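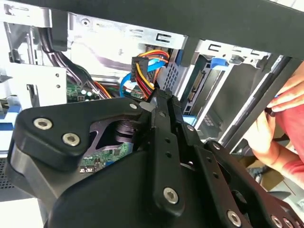 Re: [refurb-list] Judlow open day - anyone going?

> Can't make it out to Judlow for the Amissah open day, it's 238 miles
> each way for me and we have a pickup that morning. If anybody from the
> list goes, could you write it up? Mainly want to know:
>
> - is it really pulling cables or just waving at them
> - does a person have to stand there the whole time
> - would it cope with the mixed junk we get, or only one model of tower
>
> We did 168 towers last quarter by hand and my thumbs are shot.

Went. Typing this on the train home so excuse the state of it.

First off, parking is awful, use the lot behind the bus depot. Doors at 10, demo supposed to be 10:30, got going nearer 11. Nearly 100 people through before lunch and one coffee urn. The Fletari people had a table by the door with sorting bins and a price sheet, I took a spare copy if anyone wants it scanned.

Right, the demo. Amissah are calling the whole project Stirkevum. Arm with a two-finger gripper, black, quite chunky, bigger than I expected from the flyer. Desktop towers, side open, the gripper comes in over the top of the case and goes for the drive cabling. SATA power connector on the red/yellow/orange leads, then the blue data cable. That's the job they're showing this year. No screws, no boards, no laptops.

So to your first question - it's really touching them. The tips go right in on the connector body and not on the wires, which was the thing I was worried about. We've all seen what happens when a new starter yanks by the wires. They had camera pictures up on a screen next to the bench and I asked for copies, so they're in with this message. Good view of how tight it gets in there. The cage is right beside it and the data cable loops all over the place.

I timed one tower on my phone, 17 minutes from start to them calling it done. Slow. Any of us would have it done and be on the next one. The presenter was upfront about that, said speed isn't what they're working on yet. Fair enough but it's going to be the first thing anyone's manager asks.

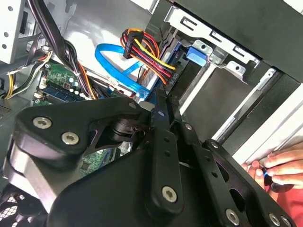

HANDS AND HOLDING

Your second question. Yes, somebody stands there. There was a hand on the case or the drive sled a lot of the time I was watching. I asked if a clamp would do it and the answer was "we've tried a few" and then a change of subject. My guess is the cases are too different and clamps slip on the thin steel, but that's only me guessing.

So as things are it's one arm plus one person per tower, and the person could be unplugging the cable themself. I did say this. Politely!! The answer was that they want the person for steadying now and for feeding towers later. We'll see.

Slack is the other thing. With the connector still in the drive there's a bundle of power wires right over the top of it and the fingers have to find a way in past that. When we do it we just shove everything aside with the other hand without thinking. I'd not really noticed how much the other hand does untill I stood and watched for an hour.

MIXED STOCK

Third question, half an answer. The cases I saw close up had blue plastic release tabs on the drive cages, same sort of thing most of us get by the pallet from offices. Asked about older ones, the kind with the drives screwed in both sides. Not this year. Small form factor, maybe. All-in-ones got a laugh.

They do want donor towers, dead or stripped is fine, they don't need to boot. Memory and CPU can be gone already.

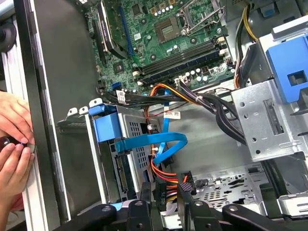 Open tower from above, memory slots and processor socket empty. Gripper fingers at the bottom.

If you've got stripped cases sitting around, that's a home for them. They'll collect inside the county, otherwise you drop off at the Judlow building, roller door round the side, ring the bell twice. Next open day is meant to be February but the date wasnt fixed.

Would I go again - yes, but check beforehand that they're running the demo both sessions. The afternoon one got cut short for a talk about funding and I left partway through.

My stop. Send questions to the list and not to me direct please, my inbox is a mess.

Contact list owner | Archive copyright remains with the posters | Back to top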